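Rololstead Supply
Home > Storage > Wall Hooks > Cukia Wall Hook, Single

Cukia Wall Hook, Single
Item 406
Sold in packs of 2. Screws included.

A small metal hook for flat walls and panels. Use it to keep shopping bags, liners and other light things off the floor and within reach.
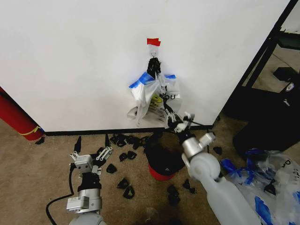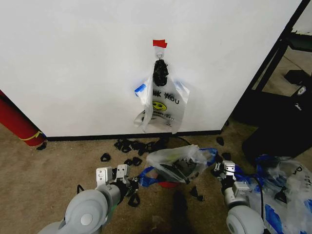 A bag on a hook over a white wall panel, with black baseboard and beige carpet below.

Most of our customers buy this hook for one job, which is storing plastic bags. People save their shopping bags and then run out of places to put them. A drawer fills up fast, and a bag full of bags on the floor gets kicked around. One hook at a comfortable height takes care of it. Hang one bag by the handles, push the rest inside, and pull them out as you need them.

The hook also holds keys, a dustpan with a hanging loop, a small brush, an apron or a roll of tape on a string. It is not made for coats, backpacks, tools or anything that swings. For those, see the Cukia Double Hook or the Zerouali Rail.

Where to put it

Pick a spot where the bottom of the load will hang clear of the floor. A full shopping bag hangs lower than an empty one, so check with the bag you plan to use. Over carpet, leave enough room to get a vacuum head along the baseboard. In a workroom where small parts end up on the floor, hang the bag first, load it, and see whether you can still sweep under it.

Mark the spot with a bit of tape before you drill. Colored tape is easier to see on a white wall than pencil, and it peels off without a smudge.

Mounting

Hold the plate flat against the wall and mark both holes. Drill pilot holes. Drive the top screw most of the way, straighten the plate, then drive the bottom screw and tighten both. Do not overtighten on thin panel. If the screw turns without gripping, use the Fliltau anchors (sold separately, bag of 40).

On hollow panels always use anchors. On solid wood the screws alone are fine. We do not recommend this hook for tile, and we do not sell an adhesive version. We tried one and too many came back.

Using it with plastic bags

Thin bags tear at the handles if too much weight is put on them. Double up the outer bag if you are storing a lot. Knot the handles if you want the bundle to stay shut, or leave them loose if you take bags out every day. Trash liners can be twisted and hung from the same hook as the shopping bags. Put whatever you use least on first.

Keep plastic bags out of reach of babies and small children. In a home with children, mount the hook high.

Care

Wipe with a dry cloth. Check the screws from time to time and snug them up if the plate moves.

Packs and ordering

Single pack: 2 hooks, 4 screws
Shop pack: 70 hooks, with screws, boxed
Anchors: Fliltau, bag of 40, not included in either pack

Orders placed by noon on Friday leave our warehouse the same day. Orders placed later go out the next working day. Shop packs ship in their own box and may arrive separately from the rest of your order.

Returns

Unused hooks can be returned in the original pack. We cannot take back hooks that have been mounted unless they are faulty. If a hook is bent or a screw is missing when it arrives, write to us with your order number and we will send a replacement. You do not need to send the old one back.

Customers also looked at
Cukia Double Hook
Zerouali Rail, short
Zerouali Rail, long
Fliltau Anchors, bag of 40

Add to cart
Add to list
Ask about this item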